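Feb 7, 2025
Bench notes, medicine bottle task. Written up by Gadisa Birhane. Shadi on the controls in the morning, Houda resetting and keeping the tally.

Picked up where we left the chore list in December. Folding dish towels is parked until the new finger pads come from Cornlow. Tarek wants the pill bottles moved ahead of the dishwasher work, so that is what we ran all day.

Task as written on the board: take one named bottle from a group on the table, lift it clear, set it down upright at the near edge, leave the others standing. No cap opening yet. Widad's point from last week's call still holds, that a helper in somebody's kitchen who brings the wrong bottle is worse than no helper, so a wrong pick counts as a failure even if the lift is clean. Same for knocking over a neighbor.

Layout for the runs: two large orange, two small clear, two small pink, all capped, with pills in them. Left to right in that order, one behind the other in each pair. 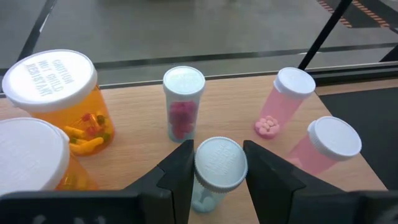 Wrist view, fingers at the lid of the near clear bottle.

Total for the day was 91 tries. 31 were failures of one kind or another. Houda has the sheet with the breakdown and will type it in. What follows is from memory and from the video I went back through after lunch.

Small clear bottles went best. The lid fits between the fingers with a little room on each side, and if the approach is straight down the grip holds. Most of the misses on these came from going in too low and pushing the bottle away before the fingers closed.

Pink ones, same size of trouble plus one more. When the arm goes for the near one the right gripper finger partly covers the lower part of the bottle in the wrist view, and the planner loses track of where the base is. Shadi tried coming in with the wrist turned 20 degrees. Better view of the body, but the left finger then brushed the clear bottle twice. Went back to straight.

Large orange are the problem. The lid is wide with an overhanging rim. Gripping on the rim works for the lift, then the bottle swings when it is set down. Gripping lower, on the body, means opening nearly all the way, and the near one is half out of the wrist view when the arm is over the middle of the table. Need the overhead camera for these or a look-around move first. I would rather do the look-around, which costs time but no parts.

Reading labels: we had hoped to use the lid text to tell bottles apart. The gray print on the big orange lid (CAUTION NOT CHILD RESISTANT) can be made out from the wrist camera, upside down. The raised lettering on the small lids cannot. In any case lid text says nothing about what is inside. For now the request goes by color and position ("far pink"), which is fine for a bench test and no use in a house. Side labels facing every which way will be its own job.

Speed. Shadi timed a clean pick at 31 seconds, start of motion to fingers open. I can do it in two. Tarek asked on the way out whether it can do the chore yet, since he has to tell Vastley something. My answer was that it can do the small bottles on a clear table with one of us standing there. I would not leave it alone with a real medicine shelf.

Changes made today:
Approach height raised for the small bottles, after try 20. Fewer pushes after that.
Closing force turned down one step. No slips on the small ones from it. Leave it.
Wrist camera exposure left on auto. White lids still wash out now and then.

To do:
Look-around move before any pick on the left side (Gadisa).
Slower set-down for the orange bottles, try a pause just above the wood (Shadi).
Ask Rawashdeh if they still have the softer pads in the wide size (Houda).
Repeat the same layout with the pairs swapped left to right before changing anything else.

Log is saved under run set 233.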